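June 2024, Wednesday

Hymnbook repair, parish copies from Limham

Started on the second crate this morning. Most of the books are the small words-only edition, cloth boards, and the usual trouble is the back joint gone and the last gathering loose. The index pages get the worst of it. Murali had already brushed out the gutters on the ones stacked by the press, so I went straight to the spines.

Paste: wheat starch, mixed one part to five, cooked slowly and sieved twice. Yesterday's batch was too thin and cockled the endpapers on the psalter. Today's held better. Keep it covered, it skins over by mid-morning.

Eight books relined before lunch with the lighter Japanese paper. Two need new endbands, put aside for Begoñe. One has a full set of handwritten Advent responses on the flyleaves, in pencil, with the breathing marks put in. Do not trim these. I rang Montserrat at the parish and she would like them kept in place, even if the leaf has to be guarded on a stub.
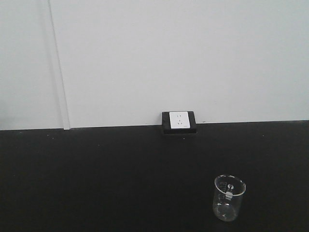
Outlet at the back, where the wall meets the table.

The altar missal is a different job. Sewing is sound but the ribbon markers have rotted through at the head and the leather is powdering along the joints. Tried the consolidant on the inside of the turn-in first and it darkened slightly. Will look again once it has had a night — if it hasn't gone back, use a weaker mix on the spine. Celina thinks the leather was replaced once already and I agree, the tooling on the spine doesn't match the boards.

Page 213 of the missal has candle wax across the Sanctus. Lifted the thick part with the bone folder, left the stain. Blotter and warm iron next, low setting, try a corner first.

To do
Order more linen thread, 26 metres left on the reel.
Ask Yolanda whether Marín want their processional books back before the July feast.
Change blotters in the press at four.
Label the loose gatherings before anyone moves the tray.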